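Does the Wrist Camera Help? Re-checking a Parcel Scanning Result
Project report, second semester
Hélder Louro

1. Why I did this

Last year's group reported that a robot trained with a wrist camera placed parcels on the scanning platform much better than one trained with the head camera alone. Their report has been passed around the lab as a settled fact, and at least two newer projects cite it. When I read it closely I found one training run per condition, one person scoring the results, and no record of which parcels were used on which day. I wanted to know how much of the effect would survive a more careful test.

My short answer is that some of it does. I am not sure how much, and I don't think the earlier group could have been sure either.

2. The task

The robot takes one soft mailer bag, puts it on the platform and lets go. A placement counts as good if the bag lies flat inside the border and the shipping label faces up. Both conditions have to hold when the bag is released. I did not score whether the scanner then read the label, because that depends on the scanner as much as on the robot.

Label side turned out to be a poor thing to leave to chance. A bag dropped with no thought at all will land label up a good part of the time, so a policy can look skilled without having learned anything. The earlier report gives no baseline for this. I added one: a scripted pick and drop with no camera input, which we called Koko.

3. Setup

All recording and testing was done at the Clonoston bench, using the training code from the Liklow project without changes. Joint positions and all camera streams were saved together.
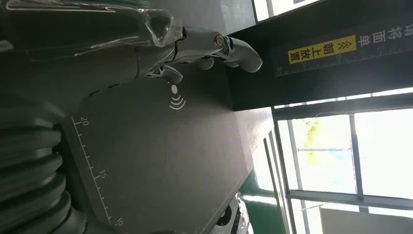 Figure 1. Wrist camera view over the scanning platform, with the gripper at upper left and the window behind.

The wrist view gives the policy the platform surface up close, including the printed scale and the wireless symbol. It also gives it a lot of daylight. In Figure 1 most of the window glass is plain white, and the left side of the platform is in shade. Any claim about what the wrist camera adds is partly a claim about the light coming in when the data was recorded. The earlier group recorded in the mornings and tested in the afternoons, as far as I can tell from their file times, and did not mention it. I mixed morning and afternoon sessions in both the training and the test sets, which is better but does not remove the problem.

4. Data

I started with 395 demonstrations. Of these, 46 had dropped camera data or a mismatch between the streams, and I threw them out before training. That decision matters more than it sounds. The old report says that "bad episodes" were removed and never says what bad means. If failed grasps were removed from one condition and kept in the other, that alone could produce a difference. My rule was written down before I looked at any results, and it deals only with file errors. Clumsy demonstrations stayed in.

Both camera conditions were trained on the same episodes. The head-only policy simply did not receive the wrist stream. 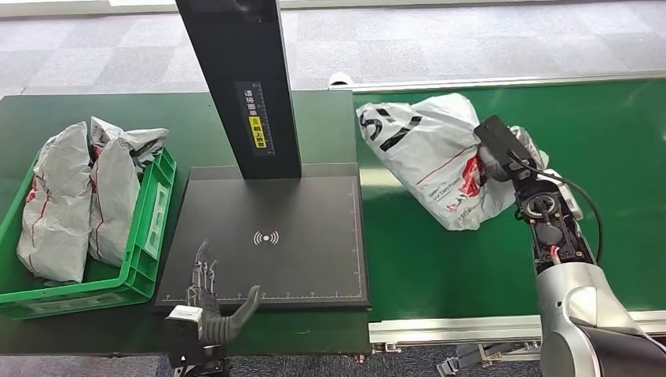
Figure 2. Head camera view. Crate on the left, scanning platform in the center, conveyor on the right.

Figure 2 shows why I doubted the strong version of the claim. The head camera already has the platform, the crate and the bag in the gripper in one view. It is hard to argue that a policy with this view is blind to where the platform is. What the head camera may lack is a good look at the bag at the moment of release, when the arm can come between the camera and the label. So I would expect wrist data to help most with the label and much less with position.

5. Testing

We ran around 300 trials, split between head only, head plus wrist, and Koko. The order was shuffled by a script so that no condition got all the good light or all the new bags. Two people scored each trial from the recordings without being told which policy was running. When they disagreed we kept both scores and marked the trial.

The blind scoring was not perfect. Koko moves in a very regular way, and after a while both scorers could guess it. I don't believe they could tell the other two apart, but I have no test to back that up.

6. Results

Head plus wrist did better than head only on label side. The gap was in the same direction in morning and afternoon sessions, and it stayed when I left out the marked trials. On position inside the border I found no difference that I would defend.

Koko was closer to head only on label side than I liked. Much of what the earlier report counts as success may be bags that would have landed the right way up anyway.

I also retrained each camera policy with a new random seed, which gives 2 runs per condition. The two head-only runs differed from each other by about as much as the old report's whole claimed improvement. This is the result I would most like other people in the lab to look at. With one run per condition there is no way to separate the camera from luck in training.

7. What I would not conclude

I would not say that wrist cameras are needed for parcel work. All of this was soft mailers, with one platform and one window. A stiff box has sides that stay where they are, and I have no data on boxes.

I would not say the old result is wrong either. The direction held up for the label. The size of it did not, and my own estimate of the size rests on two runs, which is still too few.

There is also the Sleiman scoring sheet, which both projects used. It has a single box for "placed correctly." I split it into label side and position after the first Wednesday session, when the scorers kept asking which one they were supposed to judge. The trials scored that day were rescored later from the recordings.

8. Next steps

More seeds before more demonstrations. Blinds on the window, or at least a light reading saved with each episode. A test with the wrist stream replaced by frames from a different episode, to check that the policy is using the picture at all. I ran out of bench time in July before I could do this last one, and the recordings and scoring sheets are in the shared folder for whoever picks it up.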